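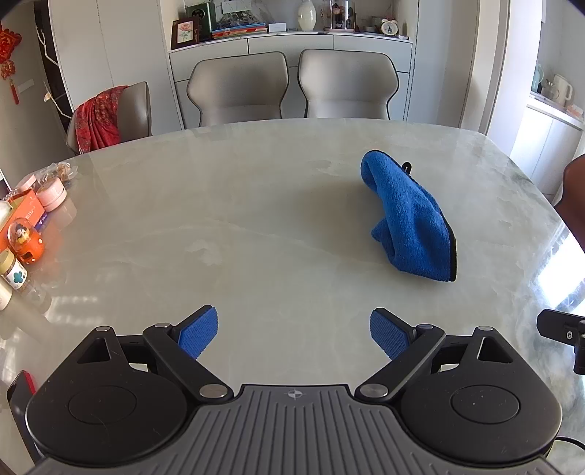

My mother-in-law says you only ever need one cloth and hot water, and she has said it at my table more than once while I was standing there with three different spray bottles. So this post is sort of an answer to her. Sort of an apology too.

Reading time: 4 minutes

Print this | E-mail this to a friend

July 1, 2020

Quick one today, I have beans on the stove.

So. The table. Rounded, shiny, pale gray and white marble pattern, and the thing about a shiny table is it shows everything. Every smear. Afternoon sun comes in on the right side and suddenly you can see where somebody dragged a sleeve through jam. Our old table was dark and scratched up and I wiped it maybe twice a week, and felt fine about it. This one I'm at constantly.

We got it in May, from Ander, the place out past the feed store with the terrible parking. 700 dollars which I am still getting over. It was the floor model. Took 4 of us to get it up the front steps and I will not be moving it again, ever, if we sell the house it stays.

What I did wrong first. Everything. Started with paper towels and an all-purpose spray, the Stirnine one, which is great on the stove, keep it for the stove. On the table it left a haze. You wipe the haze, you get streaks, you wipe the streaks, you get lint. Then I tried vinegar in water and had a small panic halfway thru, remembering that you're not supposed to put vinegar on real marble. Went digging for the leaflet. It said mild soap only, no acids, no powder. Okay. So mild soap only.

What works now:

One drop of dish soap in a bowl of warm water. One drop! I was using a squirt, and the squirt was the streaks. Wring the cloth out until it hardly drips, wipe in long strokes, then go over it again with a dry one.

And the cloth is a blue microfiber towel. The kind with a dark edge and the little black loop for hanging, not that it ever gets hung. It lives in a heap on the table. I know. I put a hook up for it by the sink and everything, and it's been up there exactly never. But because it's in a heap on the table I pick it up every time I walk past, so I've stopped fighting it. Wash them without fabric softener, by the way. Softener makes them slide around and just push the water from place to place.

Now the other problem, the left side.

Every table has a left side, I think. Ours is where the snacks live. An orange box, a bag of the little wrapped things, two pink round tubs with lids, jars. And a toy, orange bottom with a clear dome and a cartoon guy in it, that I have put back in the toy bin so many times. It comes home like a cat.

I tried clearing it all off. Lasted 3 days. I bought a tray for it, a Vumodport one with the folding sides, and the tray filled up and then there was stuff around the tray. So now there was a tray AND a pile. Tray's in the hall closet holding batteries.

Rule we have now is edge only. Anything that lives on the table lives on the left edge, and nothing goes out toward the middle. Once it creeps that way, something goes to the pantry. The kids picked up on it quicker than the adults in this house did. Wiping takes me less than a song, I lift the jars, slide the box over, wipe under, slide it back. Jars are the worst for rings, the bottoms get sticky, so give those a pass too whlie you've got the cloth in your hand.

Didn't get to the chairs. The chairs are a whole other post. Also someone asked about the Kawaguchi pads I mentioned last time, for hot pots: yes still using them, yes they've gone a bit brown, they do fine.

Beans are boiling over, gotta go.

Comments (4)

gravelroad35: Team one cloth. Sorry. Your mother in law is right. But I agree about the drop of soap, I was a squirter for years.

Pantry Moth: the left side!! ours is the right side but same exact stuff, plus mail. how do you deal with mail

Reply from the blog: Mail goes on top of the microwave and I don't look at it.

tillie_b: Can you put a hot pan straight on it or no? We're looking at one with the same sort of pattern and my husband will absolutely do that no matter what I tell him.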